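The laundry test

Every few months someone forwards me a clip and asks if we can bin the washing roster yet. Short answer, no. Longer answer, maybe a bit, for some of it, if you own a lot of patience and have no stairs.

I run the linen side of a small guest house, 88 towels on a full weekend, so I have opinions. My business partner Sum-yee Cheng has the opposite ones. She thinks we'll have a Trotari or a Rulten or whatever they're all called doing the lot by next February. I said put money on it. She did. 2 bucks. Tells you something.

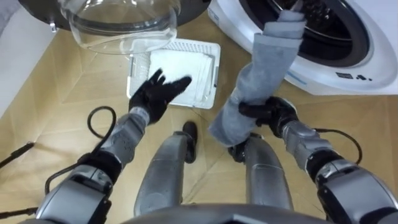 People get this wrong about washing. They think the machine was the hard part and we solved that in our grandmothers' time. The machine was the easy part – water, spin, done. What's left over is all the stuff with no shape. Wet sheet wrapped round a pillow case wrapped round a sock. You pull one end and the other end pulls back. A person does it half asleep while yelling at the kids. Try writing down what your hands did. You can't, I tried, got to step four and gave up.

And bending. Front loaders are low. My back knows exactly how low. If anything ever takes that job off me I'll be teh first to clap.
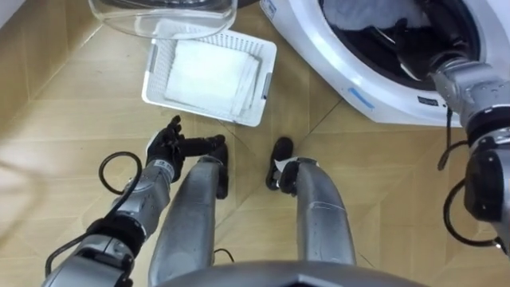
What I'd want before I paid

Speed I don't care about. Let it take all night, it's not on wages. What I want is no babysitting. If I have to stand there with my coffee in case it drags a wet towel across the floor, I've saved nothing, I've just got a new kid to mind. Oana Văduva who does our books says 100 loads with no one in the room, then talk to her about a lease. Fair I reckon.
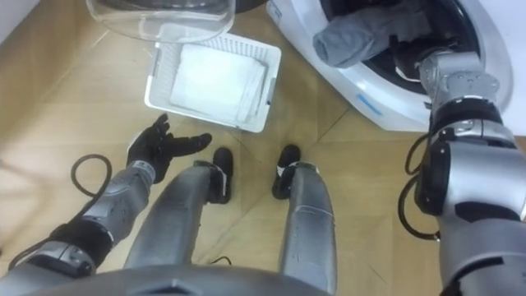 Emptying is where I'd start, before folding, before ironing, before any of the flash stuff. It's one door and one pile and nothing much to break. Keep the basket close too, same as you'd do for yourself. With a grey cloth hanging out of the drum and a hand in there under it, that's the bit I'd watch, does it all come or does half stay behind. Half always stays behind. I find socks in our old Ellik from guests who checked out ages ago.

So not yet. Shop floors will get it first, flat boxes and the same shelf every time, and good luck to them. Homes are messier then that. I'm keeping the roster up on the fridge, and Sum-yee's on tonight.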